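Home | Checklists | Studio Safety | Kiln Room | Contact

Monthly kiln room and glaze store check, with comments
Reading time: 2 min

Completed by Pauline Lambert, March 8, 2022
Rooms: Matia (kilns) and Kumarura (glaze and clay store)

Hello everyone, and thank you for leaving both rooms so tidy, which made my morning a good deal easier. I have gone on a bit under some headings, as usual, but please do read the ones marked ACTION before you next book a firing.

1. Kiln lid and hinges: OK
The lid on the big kiln lifts evenly and the props hold. There is a little rust on the left hinge pin, no worse than in February, and I gave it a wipe.

2. Kiln bricks and elements: ACTION
One brick near the lower peep hole has a crack that I can get a fingernail into. It is safe to fire for now, but Darkico are coming to look at it and until then please keep to slow programmes (I know, I know, it makes for a long day!).

3. Isolator switch and cable: OK
The switch is clearly labelled and moves freely. Somebody had hung an apron over it, so I have put up another hook by the door.

4. Extraction fan: OK
Running well and quieter now that the grille has been cleaned. Switch it on before the kiln and leave it on until the kiln is cool.

5. Clear space round the kilns: ACTION
Two flattened boxes were leaning against the side of the small kiln. Cardboard goes out to the recycling the same day, please, however handy it might look for carrying pots home.

6. Finished ware: OK, with a comment
I ran a soft cloth round the rims, feeling for chips and sharp specks of glaze. Anything with a crazed inside is for show only and should not be used for food.

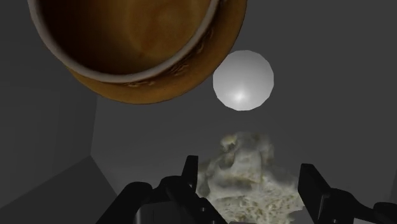 Item 6: thick rounded rim, brown and amber inside.

7. Glaze buckets: ACTION
All 16 buckets have lids, I am pleased to say, but bucket 51 has lost its label and I can't tell what is in it. If it is yours, do let me know. Otherwise it will go for disposal with the next collection.

8. Dust: OK
Floors had been mopped and not swept, bless you all. The masks are in the drawer under the scales, and the spare filters are behind them in the blue tin.

9. Shelving: OK
The Bălan racks are bolted firmly to the wall. Heavy bags of clay belong on the bottom shelf, and I did move a couple down myself, slowly and with much grumbling.

10. First aid and burns kit: OK
Restocked with plasters and eyewash. Gloves checked for thin patches, and one pair thrown away.

If anything here puzzles you, ring me on extension 335 or leave a note in the kiln book. I shall look at items 2, 5 and 7 again at the next check.

Contact the studio office | © 2022 Matia Pottery Studios | Back to top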